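Glaze Color and Perceived Portion Size in a Self-Service Canteen
Student project report, Applied Consumer Studies, Chisholm campus

Abstract
The project tested whether plate color changes how much food people serve themselves when the food itself does not change. Diners in the Tallinlow canteen served plain rice onto plates of one shape and one diameter in two colors, white and pastel purple. Serving weight was recorded at the end of the counter. The mean serving on purple plates was slightly lower than on white, but the spread within each group was larger than the difference between them. The result does not support a change in canteen tableware.

1. Introduction
Self-service canteens lose food in two places: trays that are never emptied at the counter and portions that are taken but not eaten. The second loss depends on the diner's judgment at the moment of serving. A diner judges a portion partly by its area relative to the plate and partly by how clearly its edge stands out against the plate surface. White rice on a white plate has a weak edge. The same rice on a colored plate has a stronger one, and it could be expected that the diner stops serving sooner.

Earlier work on plate size and portion judgment is mixed. Several studies report a strong effect, others report none, and the methods differ enough that direct comparison is difficult. Color contrast has received less attention than diameter. Most of the studies reviewed for this project were done in a laboratory, where participants knew they were being observed. A working canteen introduces more noise but gives behavior closer to the everyday case.

The research question was limited to one food and two colors. No attempt was made to measure taste, satisfaction or the amount eaten.

2. Materials

2.1 Plates
All plates came from the Plukik tableware range used by the campus for catering. The two colors share one mold. Each plate is round and shallow, with a low raised rim. Plates with chips or visible wear were removed before the trial. Plate mass was checked on the bench scale, and each plate was marked on the underside with its own tare value.

2.2 Food
The food was boiled long-grain white rice, unseasoned, held in a steel counter pan. The kitchen prepared it by its normal procedure. The pan was replaced when it fell to half depth, so that the visible quantity stayed within a limited range. The serving spoon was the same throughout.

2.3 Weighing
Weights were taken on a Brultinen bench scale with a capacity of 2000 g and a resolution of 1 g. The scale was zeroed before each service and checked against a reference mass after it. Drift was never larger than the resolution of the display.

2.4 Lighting
Counter lighting affects contrast. The blinds behind the counter were kept closed and only the ceiling lights were used. Illuminance was not measured, and this should be corrected in any repeat of the work.

3. Method
The trial ran over 8 lunch services in August. Plate color was alternated between services and never mixed within one, so that diners could not choose a color. The order was fixed in advance by coin toss for the first service and alternated from there.

A notice at the canteen entrance stated that portions were being weighed for a student project and that taking part was optional. It did not mention color. Diners who agreed placed the plate on the scale before adding any other food. The gross weight and the tare value were written on a paper sheet and entered into a spreadsheet the same afternoon. No personal details were recorded.

Servings were excluded if the diner had already added sauce, if the plate had been swapped for a bowl, or if the tare mark could not be read. A repeat serving by the same diner was excluded when the person at the scale recognized it, but there was no reliable check for this.

The two groups were compared by mean and standard deviation, followed by a two-sided t-test at the 5 percent level. The calculation was done in the spreadsheet and repeated by hand for the final values.

4. Results
After exclusions, 199 servings remained. A further 16 were excluded, most of them for sauce. The two groups were close in size.

The mean serving on purple plates was lower than the mean on white plates. The difference was smaller than the standard deviation of either group and did not reach significance. The median showed the same direction with a smaller gap. The distribution in both groups was skewed to the right by a limited number of very large servings, and removing these reduced the difference further.

Time of service had a clearer effect than color. Servings taken in the first part of lunch were heavier than those taken near closing, in both groups. Because colors were alternated by whole service, this pattern should fall equally on both, but it adds to the total variance.

5. Discussion
The direction of the result agrees with the contrast hypothesis. Its size does not allow a conclusion. Three features of the trial could have hidden a real effect.

First, rice is rarely served alone. Most diners left space on the plate for the main dish, and the portion of rice was then limited by the space they intended to leave. Edge contrast may matter less under that condition.

Second, the purple is pale. A darker glaze would give a stronger edge against white rice. The choice was limited to colors already held by the campus, and the next darker option was available only in a larger diameter, which would have introduced a second variable.

Third, the spoon sets a natural unit. Many servings clustered near whole spoonfuls. A diner who takes two spoonfuls on a white plate will probably take two on a purple plate as well, and a small change in judgment will not show up in the weight. A smaller spoon would give finer steps.

The notice at the entrance may also have influenced behavior. Diners who know that portions are weighed may take less. This should act on both groups equally, but it could compress the range.

6. Limitations
The trial used one food, one site and one month. August attendance is lower than in term and includes a larger share of staff. The findings should not be extended to other foods, in particular to dark foods, where the contrast relation is reversed. Leftovers were not weighed, so the project gives no information on waste itself.

7. Further work
A repeat during term should use a dark glaze, a smaller spoon and a measured light level. Weighing the returned plates would link serving size to waste. If the kitchen agrees, a second food with low contrast against purple should be added as a control.

Appendix A. Plate
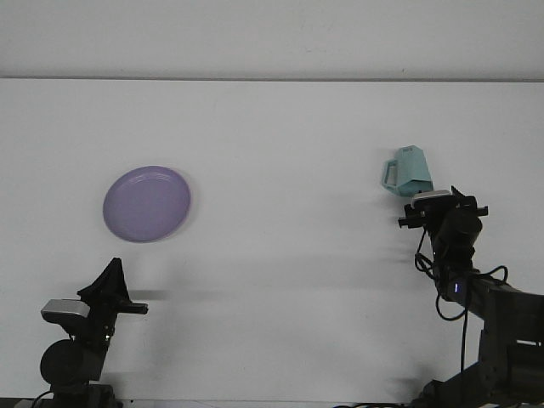
Figure A1. Shallow round plate, pastel purple, with raised rim.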